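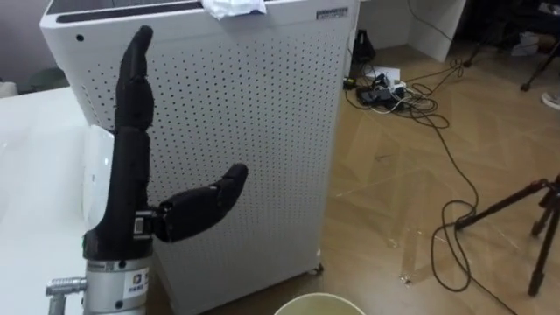
The robot's right-of-table work area during the open day, with one hand raised beside the white table.

Visitors to the Stollard open day in December were invited to spend the morning in the smallest of the company's demonstration rooms, where a humanoid robot was put to work on ordinary household tasks. Afterwards, the head of the demonstration program sat down with the Clekico members' bulletin to talk about the day, the machine and the questions people asked. In keeping with bulletin practice, staff are identified by their role only.

The program head began with the choice of room. "We could have booked the main hall and put up a stage," the program head said. "Our members have seen plenty of stages. They asked to stand close and watch a hand pick something up, so we kept the groups small and let them take their time."

Group size was set at 13, and 62 people attended over the course of the morning. Most came from member organizations in home care, cleaning services and facilities management. A few were students from the Drurnus training centre, who were given a separate session at 11 a.m. with more time for technical questions.

Asked what drew the most interest, the program head answered without hesitation. "The hands. People expect to be impressed by the walking, and they are, for a minute or so. Then they move over to the table and they stay there. Everyone in the room has opened a jar or put a lid away, and they know how much their own fingers are doing."

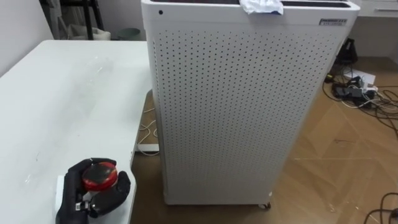

Handling a small round object with a glossy red body at the table.

The program head was careful to set out what the demonstration did and did not claim. Picking up a small object remains a demanding task for a machine, particularly when the object is smooth and the fingers themselves block part of the view. "I would ask visitors to watch the thumb," the program head said. "Where the thumb goes decides a great deal. A centimetre or two in the wrong direction and you are pushing the object across the table."

Several visitors wished to know how much practice stood behind the tasks they saw. According to the program head, the team had logged more than 2,000 attempts at table tasks before the open day, and a good share of those had failed. The failures are kept on record and reviewed each month with Gunnlaugsson, the engineering firm that advises Stollard on testing.

"A visitor from a care provider asked me whether we were embarrassed to drop things in front of guests," the program head recalled. "I told her we would sooner she saw it here than read about it later. She has to decide whether a machine like this belongs in a client's kitchen some day. She needs to know its habits, good and bad."

The second part of each session dealt with moving about the room while carrying a load. The program head described this as the harder of the two parts to explain, as it looks so simple from the outside.

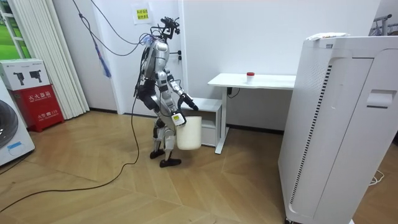 The humanoid robot at the white desk, holding a bucket in one hand.

"Carrying a bucket changes how you stand," the program head said. "You and I lean a little and never think of it. The robot has to work that out with each step, and at the same time it has to be ready to use the other hand when it gets to the desk. We had a cleaning supervisor in the second group who understood this at once. She had trained staff to carry pails for years and she asked better questions than some engineers do."

On the matter of safety, visitors were briefed at the door and asked to stay behind the operators while the robot was moving. The program head noted that these rules would remain in place at future sessions. Requests to shake hands with the robot were politely declined.

Cost was also raised in every group. The program head would not offer a price, explaining that Stollard does not sell the system and has no date for doing so. Members interested in a longer trial may write to the Clekico office, which is keeping a list on Stollard's behalf.

Looking ahead, the program head hopes to hold 2 further open days, with longer sessions and a written guide for those who cannot attend. The Drurnus students have been invited back to help prepare the table tasks. "They had a long list of objects they wanted us to try," the program head said. "Wet sponges were at the top. We have agreed to start with the sponges."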